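Fitside adds novelty fan cards to collectables register

Fitside has extended its collectables register to cover novelty identity cards, the plastic fan items laid out like an official ID. The change took effect in July and applies to all new entries. Existing records will be converted in batches.

The register holds 2,355 printed items, most of them ticket stubs, photo cards and badges. Fan-made and promotional ID cards were previously filed under "other plastics", which made them hard to search. Sneha Thakur, who maintains the catalogue, said 38 of them had been moved so far.

Each entry now records the card's material, its orientation, whether it carries a portrait, and any text in the original script. Mixed-language cards are transcribed line by line. A translation may be added in a separate field but does not replace the transcription. Dates printed on a card are entered as printed and are not treated as the date of manufacture.

Cards are passed by hand at the desk and checked on both faces under normal room light. Glossy surfaces are tilted until the small print can be read.

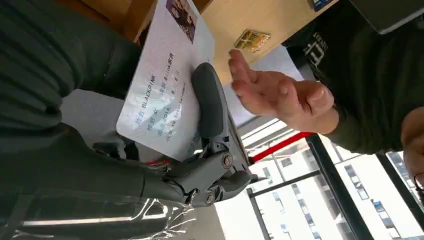
K-pop items form the largest group in the new category, with BLACKPINK cards among those submitted. Names of labels such as YG Entertainment are indexed where they appear on a card, but an entry makes no claim that the item is licensed.

Storage is unchanged: one card per sleeve, 2 sleeves per divider. Bevan Ruawai is handling queries about older entries. The register has space for 3,000 items in its present cabinets.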